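Sales tax for tiny sellers: the stuff you keep asking me

I run a small shop called Drulta (mostly enamel pins, some stickers) and I write about the tax side because I got it wrong for two years. I'm a seller, so check with your own state before you file anything!

Do I need a permit if I only sell at craft fairs?

In most states with a sales tax, yes. A lot of them have a temporary permit for a single event, and the organizer can usually tell you which form they expect to see at the table. I apply as soon as my booth is confirmed and keep a printed copy in the cash box.
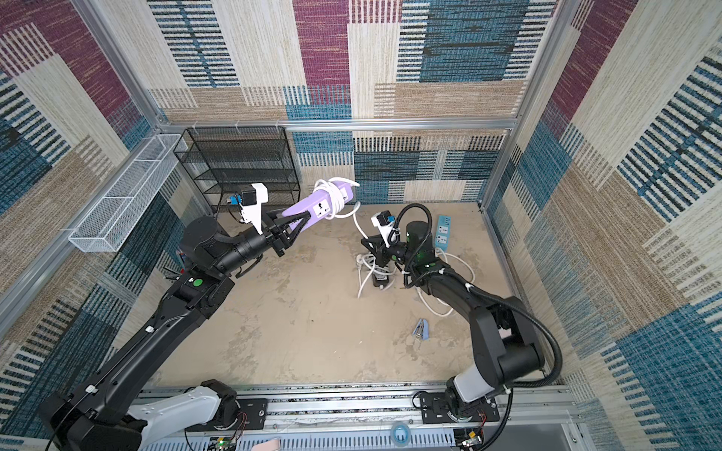
Carys Voyle wrote in to say her fair in Penry collected the tax from sellers at the end of the day, so she never filed a thing, and was that okay? Maybe, Carys! Some places do let the organizer send it in. Get a receipt with your name on it, and look at whether your permit still wants a return from you.

Do I file if I sold nothing?

Usually, yes. If you hold a regular permit, most states want a return for every period, even a big fat zero. I skipped one in January, thinking zero meant zero paperwork, and got a late notice for it. Filing a zero return online takes me 2 minutes (I make coffee first, so call it more).

Doesn't the marketplace handle all this?

For the sales made through it, mostly. I sell through Gatance as well as my own site, and Gatance collects on its own orders. My site orders are still on me. Last quarter those came to $897, and I had to report them separately.

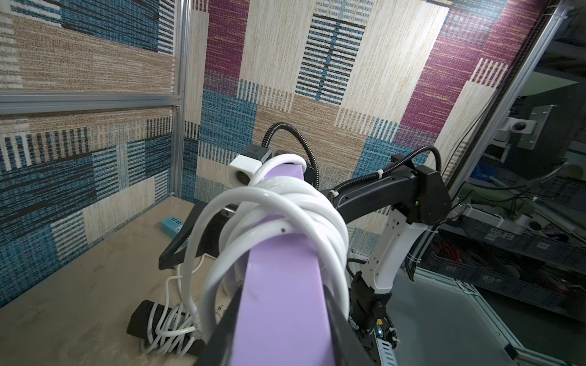
The bit that trips people up is that your state may still want the marketplace sales listed on your return and then subtracted further down. Read the line instructions before you type in your total, or you'll end up paying twice on the same pins.

What about shipping?

Ugh, shipping. Some states tax it, some don't, and some only care if it's a separate line on the invoice. I list mine separately every time, so that I can sort it out later whichever way the rule goes.

How do you keep track of it all?

A spreadsheet! I tried Mindura for a while and it was fine, but I have 16 columns and I know what each of them is for.

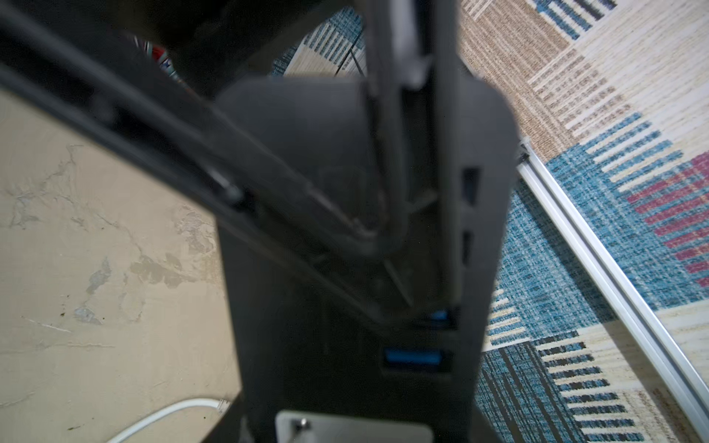 I update it at 8 in the morning on the first of the month, before the orders start coming in, and I move the tax I've collected into its own savings account right then. It was never my money, and I spend it if I can see it.

Can I get a refund if I overpaid?

Often, yes, with an amended return. Urho Vuorinen asked how long it takes, and I can only speak for mine, which took ages. Keep the original return and your proof of payment together in one folder.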